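Bemlow talk, speaker notes, 2022-05-17

Slot is fairly short, so skip the history bit and go straight in. Say hello, say thanks for having me, get the clicker working first this time!

Start with the question. When two arms work over the same patch of table, who gives way? In our old setup (Andeo, the one I talked about in February) the left arm always went first and the right arm waited. Safe, but painfully slow, and it fell apart as soon as both grippers had to be close to the same small thing.

So the new method, Vunska, drops the fixed order. Each arm plans a short way ahead, shares that plan, and the one with less room to move gets priority. Then they both plan again. That's really all it is – please don't let me spend ten minutes on the maths. 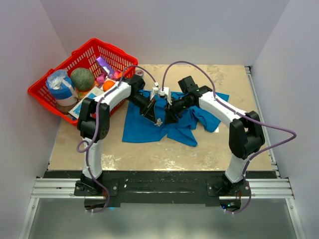
We wanted soft stuff in the tests as well as hard stuff. Cloth is horrible to plan around because the folds change the height of the surface under the fingers, and a plan that was fine a moment ago might now brush a ridge. Fang, our planner, treats the cloth as a lumpy floor and keeps checking it. Crude, I know, but it's quick.

Results slide. We ran 34 trials per method. Vunska had 2 clashes between the arms, Andeo had 8. Pause here, let people read the chart. Mention that both of the Vunska clashes were wrist against wrist, which I think is a modelling problem (we draw the wrists too thin) and I'd love to hear from anyone who's fixed that.

Be upfront about cables. We don't model them at all yet – somebody always asks, so say it before they do.

Last slide is the code link. Leave it up during questions, and repeat each question for the people at the back.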